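Placing Tableware at Marked Positions: A Comparison of Two Grid Calibration Procedures

Undergraduate Project Report
Department of Mechanical and Control Engineering, Arberg Technical College, Wastonport
Submitted December 13, 2018

Summary

This report describes a one-semester project on the placement of small household objects by a tabletop robot arm. The arm was required to move teapots, cups and saucers between known positions on a flat surface. Two procedures for relating camera coordinates to table coordinates were compared. The first used a single calibration carried out at the start of each session. The second, called the Cliltska procedure after the laboratory's control software, repeated a short correction before each block of trials. The repeated correction reduced the mean placement error and, in particular, the number of large errors late in a session. The effect was greater for saucers than for cups.

1. Background

The laboratory has used a small arm for teaching since the Koo bench was installed. Earlier student projects on the bench worked mainly with blocks and cylinders. These objects are easy to grasp and tolerate a position error of several millimeters. A cup on a saucer does not. If the cup is set down too far from the center, it rests on the raised part of the saucer and may tip when the fingers open.

Previous reports from the bench noted that placement became less accurate over the course of a long session. Two explanations were offered. One was slow movement of the camera mount as the room warmed. The other was play in the wrist joint, which would affect all sessions equally and could not be corrected by calibration. The present project was designed in part to separate these two explanations.

2. Aim

The project had two aims. The first was to measure how placement error changes during a session when the calibration is left alone. The second was to find out whether a short correction, made often, would keep the error within 4 mm, the limit set by the supervisor for cup placement.

3. Equipment and Workspace

The arm was mounted at the side of a white table. A fixed camera viewed the working area. Reference points were drawn on the table by hand in black marker, in rows, and their positions were measured with a steel rule from one corner. Each point was given a number in the session log and was used both as a target for calibration and as a check on drift.

Hand-drawn points were chosen over a printed sheet for practical reasons. A sheet laid on the table shifted slightly when objects were dragged across it, and its edges lifted. The marker points stayed where they were put, although they had to be redrawn when the table was cleaned. The measured position of a point was always taken at the center of the ink.

The test objects were a clay teapot with its own saucer and a pair of white porcelain cups on orange saucers. Strong differences in color between objects made segmentation simple, and no training of the vision system was needed. The teapot was the most demanding object to locate because its handle and spout pull the computed center away from the center of the base. A fixed offset, measured once, was applied to compensate.
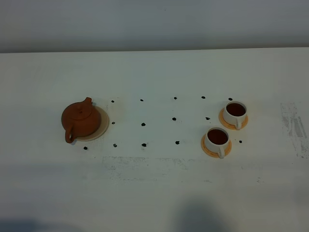
Figure 1. Teapot and filled cups at either side of the reference points.

Cups were tested both empty and filled with tea. The filled condition was included because the dark surface of the liquid changes the outline found by the vision system. With an empty cup, the software sometimes took the inner wall for part of the rim. With a full one it found a clear boundary between the white rim and the dark interior, and the center estimate was steadier. Filled cups were moved at a reduced speed.

4. Method

Each trial consisted of one pick and one placement. The operator entered the number of the target point, the arm carried the object to it, and the distance between the center of the object and the target was recorded. A trial was marked as failed if the object was dropped, tipped, or released outside the view of the camera.

Under the single calibration procedure, the arm touched the reference points in order at the start of the session, and the resulting transform was used until the end. Under the Cliltska procedure the same full calibration was made at the start. Before each block of trials the arm then touched four of the points again, and the software adjusted the transform to fit them.

Sessions alternated between the two procedures. A total of 19 sessions were completed. The first was used to settle the procedure and was excluded, leaving nine sessions for each condition. The log contained 2311 trials after this exclusion, of which 1370 used cups or the teapot and the remainder used saucers alone.

5. Results

Under the single calibration procedure, the error was small in the opening blocks and rose steadily. By the final block, most saucer placements fell outside the limit. The direction of the error was consistent within a session, nearly always toward the back of the table. This pattern is what would be expected from a slow tilt of the camera mount.

Under the Cliltska procedure no such rise was found. Error in the last block was similar to error in the first, and cup placements remained within the limit in every session. Some scatter was still present, with no preferred direction. We attribute it to play in the wrist — the second of the two explanations given in earlier reports.

Failed trials were few under both procedures. Most involved the teapot, which turned in the grip when it was held too high on the body. Lowering the grasp point removed most of these failures, but the change was made partway through the project, and teapot failures are therefore not compared between conditions.

6. Limitations

Room temperature was not recorded, so the link between warming and camera movement is inferred from the pattern of error alone. The reference points vary in size, and the larger ones leave some doubt about where the center lies. Marker residue left by cleaning also caused false detections in several early sessions, until a minimum darkness was set for a valid point. Finally, only one set of tableware was tested.

7. Further Work

The group recommends that the repeated correction be adopted as standard practice on the Koo bench. It adds little time to a session and requires no new equipment. A temperature sensor should be fixed to the camera mount before the next project begins in May. It would also be useful to repeat the saucer trials with small machined targets set into the table — these would not need to be redrawn, and their centers could be measured more closely than a hand-drawn mark allows.

Session logs and the modified calibration script are stored on the laboratory server in the Cliltska project folder.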